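Sorting Cells at the Returns Hall: Questions from Staff

Last updated 22 April 2021

These answers cover the robot sorting cells at the Flalwood returns hall. They were put together by Maya Mahasneh in operations and Siu-fong Ho, shift lead on the toy line, from questions left in the box by the break room.

What do the cells do?

They pick loose items out of returned toy sets and place them in the right tray. Bricks go back to cleaning. Batteries go to the battery shelf. Anything the arm can't place goes to the table behind the cell, where a person decides.

Which lines have them now?

The toy line only. The Adine line (small electronics) is next on the list, but no start date has been set. Clothing and books are not part of the project.

Is anyone losing a job over this?

No permanent position on the toy line has been cut. Of the 41 people on the line, 21 have moved to new duties: checking, repacking and running the cells. Two temporary contracts that ended in December were not renewed. We know that matters to the people who worked with them, and we would rather say it here than have it passed around as a rumor.

Will my pay change?

Base pay stays the same if you move from hand sorting to checking. Cell operators get the machine allowance once they have signed off on the Kocabaş training course. The allowance starts with the next full pay period.

Why are batteries such a big part of this?

Customers send sets back with batteries still in the box, and they end up in the bins with everything else. Under hand sorting they were the item most often missed, and a missed battery can end up in the wash with the bricks.

The arm looks for the cylinder shape first and then for the label. Open bins with a smooth floor give it the best chance. In this blue one, a white AA cell marked 1.2V is lying between orange and red bricks, with the gripper open over it.

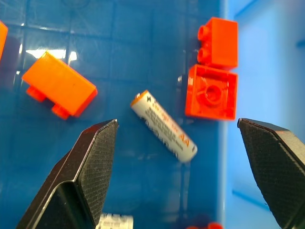 What happens when the arm gets it wrong?

The item goes to the wrong tray and the checker moves it. Please press the yellow button when you do this – it logs the miss so the settings can be corrected. Misses are counted against the cell and never against the operator.

Can I reach into the bin while the cell is on?

No. Press pause, wait for the green light, then reach in. This applies even if the arm is standing still. It may only be waiting for its next instruction.

I was fast at hand sorting. Does that still count for anything?

Yes. Hand sorting continues for mixed bags, broken parts and anything sticky, and the people who were quick at it are training the checkers. Siu-fong keeps the list if you would like to stay on hand work for part of the week.

Who fixes a cell when it stops?

Operators can clear a jam and restart. Everything else goes to Jeltodora, our service contractor, at extension 553. Do not open the side panel yourself.

Is there a target for the cells?

The goal is 95 percent of items placed correctly without help. There is no individual speed target for operators or checkers, and the line plan does not assume one.

Is the camera recording me?

The camera on the arm points down toward the gripper and is used for sorting. Pictures from it are not used for attendance or performance reviews. Your hands may show if you reach in during a pause, and those pictures are deleted with the rest of the shift's.

How do I ask something that isn't on this page?

Leave a note in the box or speak to Maya or Siu-fong at shift change. Notes can be unsigned. New answers are added here and read out at the start of each shift.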